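Grasp state from the wrist view – speaker notes, Skivutik session
Kálmán Farkas, 17 min + questions

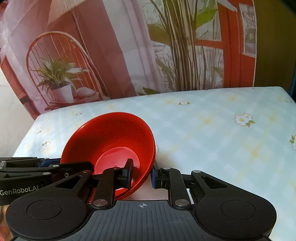 Slide 1. Red bowl in the jaws, one pad inside, one outside.

Start here, no agenda slide. Ask room: is this a good grasp? Wait for hands.

Point at the pads. Wall of the bowl between them. Bowl tilted, inside facing the camera. Planner only ever asked for "rim pinch", it doesn't know about tilt. That's the gap I want to talk about.

Old pipeline, quick:
– segment object, fit a circle to the rim, guess pose
– gripper width from the marker
– controller gets both, 70 ms late
Don't go into the marker maths, Rafail covers it after lunch.

What broke: backdrop. Printed room behind, red chair, red window frame, red bowl. Color mask grabbed all of it. Spent most of April on thresholds, shoudl have dropped the mask in week one. Say that, people like hearing it.

Also the flowery checkered surface – edge detector loved it. Get the laugh, move on.

New version (Uvari branch):
– crop follows the finger tips, not the object
– small net predicts contact side per finger, inside / outside / none
– tilt comes out as a bin, 3 bins, coarse on purpose
– trained on 2,000 labeled grasps, all bowls and cups

Back to slide 1 if time. Left finger = inside, right = outside. Those are the two labels we want. Everything else in view is background.

Planner side: if tilt bin is high, re-plan the place before moving. One if statement. Rafail Michailidis wrote it, thank him by name!

Known bad: clear cups, anything with a handle in the crop. Hutenley logs have plenty, ask me for the list.

Likely question – why not force sensing. Answer: yes, later, want vision baseline frist.

Code link on last slide. Leave it up during questions.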